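Search the help pages Search

Waxed table or varnished table: how to tell before refinishing?

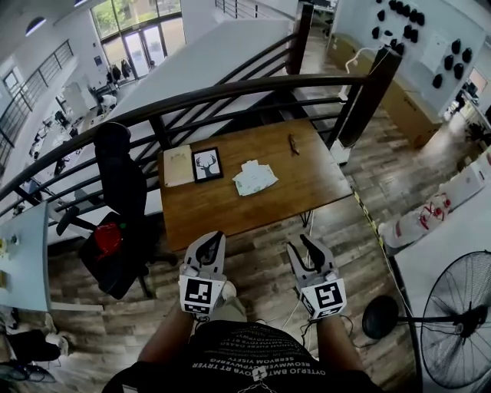

The table, orange-brown grain, before any work.

I bought a secondhand wooden table and want to refinish the top. The seller did not know what was on it. I have a tin of Romerar hard wax oil, which the label says must go on bare or previously oiled wood. Is there a test that does not involve sanding first? The top is 159 cm long.
Tyra Lindholm

Test on the underside of an overhang, but check that the finish there matches the top, as undersides were often left bare. Put a few drops of white spirit on a cotton bud and rub for a minute. Wax softens and comes off yellow or brown on the bud. If nothing moves, repeat with methylated spirit on a fresh spot. Shellac goes sticky quickly. Cellulose lacquer may soften a little — use cellulose thinner to confirm that one. If none of the three has any effect, you probably have polyurethane or another cured varnish, and it must come off completely before the oil. Open a window and keep the rags flat to dry outdoors.
Clodagh Ní Mhurchú

I just sanded mine. 120 grit then 180, fine.
Babita Gautam

Sanding straight through wax clogs the paper and pushes residue into the grain. Clean with white spirit first, two passes, and leave it overnight. I lost a pack of discs learning this in November.
Canan Gökçe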